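Unit 2: Staged Control for Simulated Pick-and-Place

**Course handout – Robot Software Laboratory, Rallard Technical Institute**

Read this handout before the second laboratory session. It assumes that students have completed Unit 1 and can start the simulator, load a configuration, and replay a stored episode without assistance.

## 1. Purpose of the unit

In Unit 1 the arm was moved by sending joint targets directly. That approach works for a fixed motion, but it fails as soon as an object is placed somewhere new. In this unit, students write a controller that receives the current positions of objects and produces a motion suited to them. The controller is divided into stages, each with its own entry condition, its own goal, and its own test for completion.

The course software has two parts. Busach is the simulator. It loads the room, the arm, and the objects, advances the physics, and returns images and state. Cuesta is the planning library. It accepts a goal position for the gripper and returns a path in joint space, or a failure code if no path was found. Students write the layer between them.

## 2. The stages

The reference controller uses the following stages. Students may add stages but may not remove any.

1. **Approach.** Move the gripper to a point directly above the object, at the clearance height given in the task file.
2. **Descend.** Lower the gripper in a straight line with the fingers open.
3. **Close.** Command the fingers to close and wait until the contact test passes on both.
4. **Lift.** Raise the gripper to clearance height, keeping its orientation fixed.
5. **Carry.** Move to a point above the target container.
6. **Lower.** Reduce the height until the object is within the release distance of the rim.
7. **Release.** Open the fingers, then retreat upward.

Transitions are checked at every control step. A stage that exceeds its time limit must return control to the supervisor, which will either repeat the stage or end the episode. A controller that waits without a limit will be marked as incomplete, even if it finishes the task in most episodes.

## 3. The boundary between Carry and Release

Most faults in earlier submissions were found between Stages 5 and 7. The horizontal position of the gripper is often correct while the horizontal position of the object is not, as the object may have shifted between the fingers during the lift. The completion test for Carry must therefore use the object's own pose. The gripper pose may be used only as a fallback when the object pose is unavailable.
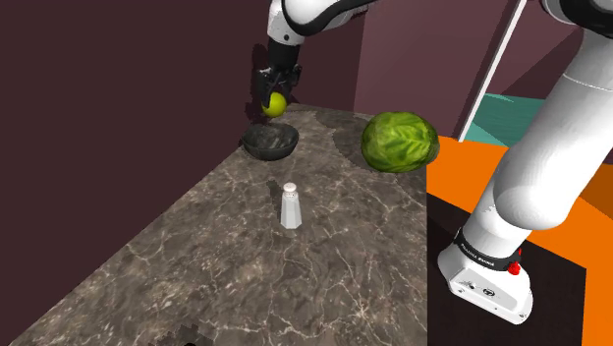
*Figure 1. Simulated countertop task: the fruit is held above the dark bowl, with a gap remaining between fruit and rim.*

With the object in this position, the controller must answer two separate questions. The first is whether the center of the object lies inside the outline of the rim when both are projected onto the counter plane. The second is whether the vertical gap is small enough for the object to be let go. Students frequently combine these into one distance threshold. This should be avoided. A single threshold accepts an object that is low but too far to one side, and it rejects one that is well centered but slightly high.

The other items on the counter must also be considered. The shaker and the cabbage are not part of the goal, but both are registered with Cuesta as obstacles. The cabbage is wider than the bowl, and a path planned with the default object radius will pass too close to it. The correct radius should be read from the object's bounding volume each time the room is loaded. Values copied from a previous episode are not acceptable.

## 4. Perception input

Two input modes are available. In **state mode**, Busach supplies exact object poses. In **image mode**, poses come from the Fellberg detector, which is provided with the course and should not be retrained for this unit.

Students should complete the exercise in state mode first. On changing to image mode, the following points apply:

- Shadows on the countertop can be reported as part of an object. Check the detected outline against the expected size before using it.
- A strongly patterned stone surface can lower detection scores. Do not lower the acceptance threshold to compensate – average over several images instead.
- The gripper hides part of any object it is holding. After Close has finished, the object pose should be carried forward from the last good estimate and the gripper motion.
- The bowl does not need to be detected again at every step. One estimate before Approach and one before Lower are sufficient.

## 5. Data and evaluation

The practice set contains 3,651 stored episodes. Each holds the starting layout, the random seed, and the result of the reference controller. The evaluation set is kept separately and uses layouts that do not appear in the practice set.

An episode is counted as a success when the object is at rest inside the container, the fingers are open, and no other item has been moved beyond the limit in the task file. The object must remain at rest until the end of the settling period. Scores recorded at the moment of release will not be accepted.

## 6. Work to be submitted

- The controller source, with one file per stage.
- The supervisor log from a complete run on the practice set, in state mode.
- A written account of two failed episodes, naming the stage in which each fault began and the stage in which it was detected. These are often different.
- A short note on any parameter changed from its default value in Cuesta.

Submissions are made through the course repository. Late work is handled under the general rules of the laboratory. Students who cannot run Busach on their own machines may reserve a workstation through the laboratory office.

**Preparation for Unit 3:** read the Cuesta reference pages on replanning during motion, and keep a working copy of the Unit 2 controller, as it will be extended.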